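Olness Rind Wash Trough, 19 litre

Back in stock after a long wait - sorry to everyone who emailed in February. New batch came in from Zirnstead, same trough as before, feet are a bit better.

For washed-rind cheese. Small dairies, farm kitchens, people with one goat too many. Holds 19 litres of brine filled to the line, takes a full-size wheel lying flat with room for your hands either side.

What you get
Trough, one piece
Draining rack, lifts out
Two brushes, soft and medium
Bung and spare bung
Leaflet (the one with the brine table, keep it dry)

Not included: salt, cultures, lid. Lid is sold seperately, see Wakia range.

Using it
Fill first, then salt. Stir till it's clear. Wheel in, brush the top and sides, turn, brush again, onto the rack. Young cheeses every other day, older ones twice a week is plenty. Don't scrub. If the rind comes off on the brush you are using the wrong brush.

Change the brine when it smells off or goes cloudy and stays cloudy. Some people keep theirs going for months. Up to you, we don't.

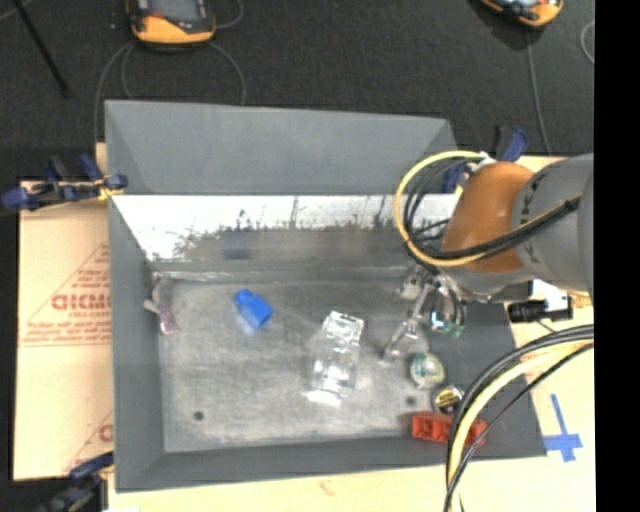 Photo: Olness web shop

Cleaning and wear
Any metal vessel marks with use. Scuffs and cloudy patches are normal on worn metal and usually no cause for worry. Pitting is different - if you can catch a fingernail in it, stop using the trough for food and get in touch.

Rinse with plain water same day. Salt left to dry is what does the damage. No bleach, no wire wool. Washing soda is fine, rinse twice. Store it upside down on the rack so air gets under.

Stock and price
Trough, complete: 150 pounds
Order code 1253, trade packs 3072
Trade packs are for account holders only, ring first.

Delivery
Mainland five working days, islands longer. It's heavy, the driver will leave it at the door and no further. Check the box before you sign, dents need reporting within two days or the carrier won't pay out.

Returns
Unused, in the box, 30 days. Once it's had brine in we can't take it back unless theres a fault.

Goes with
Wakia lid, fits this size only
Rind brush refills, soft or medium
Zirnstead ageing boards, spruce, sold in pairs - low on these, more on order

Page updated June 27, 2015. Prices include VAT.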